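Harkance Opens Free Well Water Testing to Every Household in the Trerkside Valley

Program grows to 31 drop-off points this November, with results explained in everyday words

TRERKSIDE - Families who drink from private wells in the Trerkside Valley can now have their water tested at no cost, all year long. Harkance, the nonprofit water lab in Burnus, is opening its testing program to every household in the valley after a pilot season that drew far more interest than the lab had planned for.

Residents can pick up a kit at any of 31 drop-off points, including town halls, feed stores, branch libraries and the Isaksson hardware store on Mill Street. Each kit has a sample container, a short form and a set of instructions in English and Spanish. Fill the container at the kitchen tap first thing in the morning, write the time on the form, and bring it back the same day before 8 p.m.

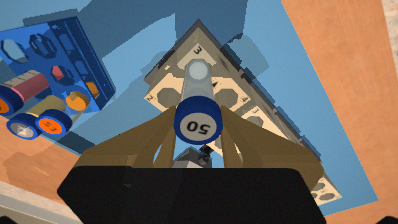
By Mehwish Talpur
Community Outreach Manager, Harkance

Most homes outside the Burnus town limits get their water from a private well, and private wells are the owner's job to look after. Town water is checked on a schedule. A well behind the barn gets checked when somebody remembers to do it, and plenty of people who came to our pilot events told us they had never tested theirs at all. Some had lived in the same house for 30 years!

We heard wonderful stories at those events. One couple brought in the original drilling record for their well, folded inside a seed catalog. A high school junior tested her grandparents' water for a class project and then talked half the road into doing the same - her teacher has since asked us to visit every fall, and we said yes on the spot.

The free test looks for coliform bacteria, nitrate, lead and arsenic, and also reports hardness and pH. Bacteria results come back first, and if they show a problem the lab calls the household by phone that day. The full report follows in the mail or by email, whichever the resident picks on the form.

The report itself is new, and we are very proud of it. The old version was a page of abbreviations that made sense to chemists and hardly anyone else. Kwan-ho Lo, our laboratory director, spent much of the summer sitting at kitchen tables with well owners, asking them to read drafts out loud and stop wherever they got stuck.

"They got stuck a lot, and it was great," said Lo. "One gentleman crossed out an entire paragraph and wrote 'so can I drink it or not' in the margin. That is now the first line of the report. We answer it, and then we give the numbers for people who want them."

Households whose results come back above a health limit will be offered a free 30-minute call with a water specialist, who can go over treatment choices, retesting and what to use for drinking and cooking in the meantime. Harkance does not sell filters or treatment systems and does not take referral fees from companies that do.

Renters are welcome to take part and do not need a landlord's permission to test water from their own tap. Seasonal cabins count too, though we ask cabin owners to run the water for a full day before taking a sample if the place has been shut up.
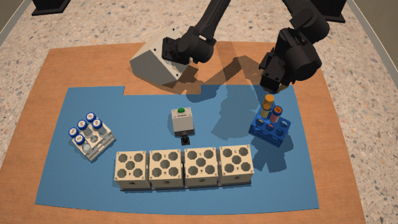

How soon does a sample need to reach the lab after it is taken?
Within 30 hours for the bacteria test, and sooner is better. Keep the container in the refrigerator until you leave the house, and drop it off the same day. Our driver makes the rounds every evening, Monday through Thursday, so please don't take a sample on a Friday or over the weekend.

To start the season, Harkance will hold an open house at the Burnus lab on the first Monday of November, from 4 p.m. to 7 p.m. Visitors can pick up kits, look over a sample report and bring questions about their own wells. The Trerkside Grange is making soup. Parking is behind the building, and the side entrance has a ramp.

Towns, churches and schools that would like to become a drop-off point can ask for a starter box of 48 kits at the open house or at the lab's front desk.

About Harkance
Harkance is a nonprofit water testing laboratory based in Burnus. It serves private well owners, schools and small farms in the Trerkside Valley.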